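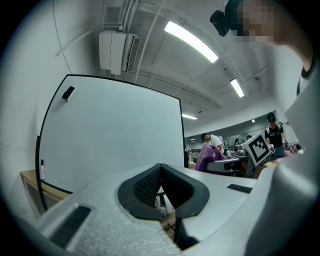

Según Dewanti Ngau, la pizarra blanca de su clase se borra mal desde enero, y pregunta si la culpa es del rotulador o de la pizarra. Puede ser de cualquiera de los dos. Para saberlo hay que conocer de qué está hecha cada cosa.

Inicio Materiales El aula Experimentos Glosario

La superficie

Una pizarra blanca es una placa lisa montada en un marco. La capa exterior suele ser de esmalte, de melamina o de pintura brillante. El esmalte es un vidrio muy fino fundido sobre acero y casi no tiene poros. Un poro es un hueco diminuto. La melamina es una resina dura; con el uso se raya, y en las rayas se mete el color.

Si debajo de la capa hay acero, los imanes se pegan. Por eso muchos borradores llevan un imán dentro y se quedan sujetos en una esquina de la pizarra.

La tinta

La tinta de un rotulador de pizarra tiene tres partes:

- Pigmento: polvo de color.
- Disolvente: líquido que se evapora deprisa, casi siempre un alcohol.
- Agente desmoldante: sustancia aceitosa que impide que el pigmento se agarre a la placa.

Al escribir, el disolvente pasa al aire y queda una película seca de pigmento. El desmoldante la mantiene suelta y el borrador la arrastra. Un rotulador permanente lleva en su lugar una resina que actúa como pegamento.

El borrador

La cara que limpia es de fieltro o de espuma. Sus fibras retienen el polvo de pigmento. Cuando están llenas, el borrador reparte el polvo y la pizarra se vuelve gris. Se sacude fuera del aula o se cambia el fieltro.

Prueba de la raya

Material: un rotulador de pizarra, un paño seco y un reloj.

1. Traza dos rayas cortas en una zona limpia.
2. Espera 12 segundos y borra la primera con el paño.
3. Borra la segunda a los 90 segundos.
4. Repite todo en otra zona de la pizarra.

Si las rayas salen bien en una zona y mal en otra, la superficie está gastada. Si salen mal en todas, prueba con otro rotulador antes de decidir.

El rotulador se guarda tapado. Sin capucha, el disolvente se evapora y la punta se seca.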